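Leiva Hand-Held Gripper with Curved Finger Set
Home / Grippers / Hand-held / Leiva
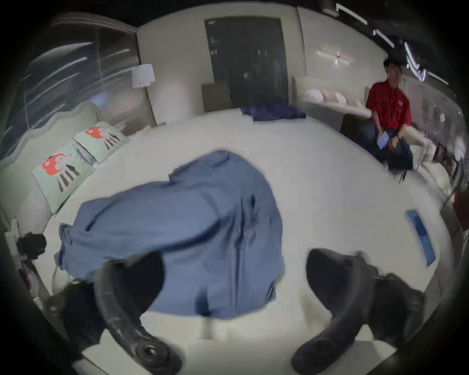
The Leiva is a hand-held two-finger gripper for people who record manipulation work away from a robot cell. The operator holds the tool, closes the fingers with the trigger and does the job at normal speed. The same fingers bolt to the Leiva wrist plate, so what you try by hand can be repeated on an arm with the same contact surfaces.

Curved fingers are supplied as standard. They are black, with a ribbed rubbery face, and each one turns on a round hub at the base. The flat finger set is sold separately.

Which fingers to choose

We compared both sets on household fabric: shirts, trousers, towels and pillowcases, picked up from beds, sofas and tables. Lucie Vachon ran the comparison in February with 40 pickups per item for each set.

Curved fingers did better on clothing lying in a heap. The tips reach under a fold and the ribs hold it while the tool lifts. They are slower on a single flat layer over a tight sheet, where the tips tend to take the sheet as well. Approaching at a low angle helps.

Flat fingers did better on hems, corners and anything already folded. They also let go more cleanly. On a soft mattress they need more downward pressure, and new operators usually press too hard at first.

If most of your work is laundry or bed making, start with the curved set. If you mainly fold on a table, order the flat set too. Changing sets takes four screws and no recalibration.

Camera

The camera mount sits behind the fingers and takes the Pleltov wide-angle module or the Pleltov standard module. The wide-angle view is circular and strongly curved toward the border. It keeps both fingers and most of a room in view, which is useful for tracking position. The standard module gives more detail at the fingertips but loses position sooner when the tool is close to plain bedding. We ship the wide-angle module unless you ask for the other.

Specifications

Finger opening: up to 14 cm
Trigger travel: 15 mm
Finger hubs: sealed, replaceable
Finger change: 2.5 mm hex key (included)
Controller: Varnemine handle board, USB-C
Wrist plate: sold separately

In the box

Handle with trigger
Curved finger pair
Pleltov wide-angle module
USB-C cable
Hex key
Printed setup sheet

Care

Wipe the finger faces with a damp cloth. Do not use solvent on the ribs. Lint collects around the hubs when you work with towels, so brush them out after every 300 grasps.

Loan units

Labs and companies can borrow a handle with both finger sets before ordering. Write to Wayne McKinnon in sales and say which arm you plan to use. Questions about the wrist plate or the controller board go to Kristóf Bodnár in technical support.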